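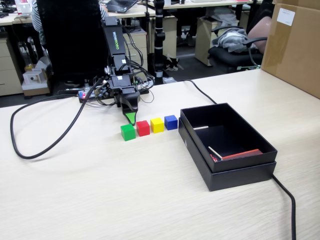 Small firms that ask for a quote on a robot arm usually have a figure in mind for the arm and nothing at all for the rest. The arm is the easy line on the budget, with a price on a web page and a delivery date. The rest arrives in pieces over the following months, and much of it is dull: cables, clamps, spare fingertips, a table that doesn't rock. A desktop arm such as the black WOWROBO takes up very little room on a tabletop, but the thick cable looping out to one side needs its own space, and so does the box of parts beside it. Anyone measuring up for one should allow for both.

Thijs De Haan has been through this twice. He runs operations at Lombridge, a company in Pondport that packs sample kits for paint and flooring suppliers. The work is repetitive and the batches are short, and he had been trying for a while to find out whether a machine could do the sorting before the kits are boxed. His first attempt was a full-size cell, priced by an integrator, with guarding and a conveyor. The quote ran to 17 pages and the board turned it down in one meeting.

"I don't blame them," he says. "I was asking them to pay for an answer I didn't have. I couldn't tell them how many kits an hour it would do, or what would happen when a supplier changed the size of a sample."

The second attempt was smaller. He asked for enough money to buy a desktop arm and 200 hours of staff time spread over the summer, starting in July. The hours cost a good deal more than the arm. He put them at the top of the request and the hardware underneath, and it was approved with one question, about insurance.

Putting the hours first is advice that Njål Sandberg gives to most of his clients. Sandberg works at Clular, a consultancy that helps small manufacturers plan equipment purchases, and he reads a lot of budgets. The common fault, he says, is that labour is left out entirely when the people doing the work are already on the payroll.

"Someone has to set it up, and someone has to sit with it while it picks up the wrong thing. If that person has another job, the other job doesn't get done. You should write that down as a cost."

He suggests splitting a trial into two stages with a decision between them. The first should use simple objects. Four coloured cubes in a straight line are a perfectly good start, as they are all much the same size and easy to tell apart. The second should use the firm's own parts, including the awkward ones. Thin sticks and flat pieces lying in the bottom of a box are harder to grip than a cube standing on a table, and a budget that covers only the cubes will run out at the point where the trial becomes useful.

Sandberg's usual split is 60 per cent of the money for the second stage. De Haan had planned for half, and says he would now go higher.

Space is the other item that gets missed. Lombridge put its arm in the office, on an existing table, and paid nothing for the room. That suited a light arm and a short trial. It would not suit a larger machine, which needs a risk assessment before it is switched on and probably a barrier as well. Firms that expect to move up a size should get a price for the floor area early, along with the electrical work. Bălan, a furniture fittings maker in the same town, had its second machine in storage over the winter while it waited for an electrician.

Spares deserve a line of their own. Fingertips wear and cables get pulled, and a replacement motor may take weeks to come. De Haan keeps a second set of grippers in a drawer and has started a small account for consumables, which he tops up each quarter.

He has not yet asked for a production machine. The request is drafted and goes to the board with the next capital plan, and it contains over a dozen lines where the first had three. Training is on there, and so is a service contract for the second year. The arm itself is line five.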